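Local Truces and Why They Hold: A Comparison of Two Agreements
Student project report, International Relations seminar
Biljana Begović and Krum Berisha
May 13, 2023

Our project asked what makes a short local truce last past its first week. We compared two agreements from our seminar's case set, known as Gelham and Pruter after the towns where they were signed. Both were meant to run for 8 days.

The Gelham truce had named monitors on each side and a phone line between commanders. It was extended twice. The Pruter truce had neither, and it broke down over a disputed checkpoint - the text did not say who controlled the road. 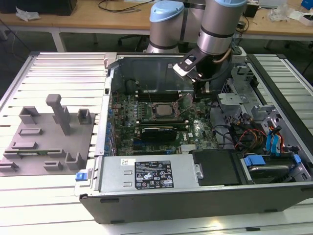
Desktop computer with its side panel off, on the workbench.

We coded 135 news reports and statements by hand in April. Each was marked for date, source and type of violation. Tsegereda Tsegaye checked our coding and disagreed with us on four items, which we changed.

Nearly all reported violations at Pruter came from one party's press office, so our count for that side is weak. We also could not read the local-language sources without translation. A longer study should include the Karagiannis talks, where monitors arrived late.

Our supervisor was Dragica Angelovski.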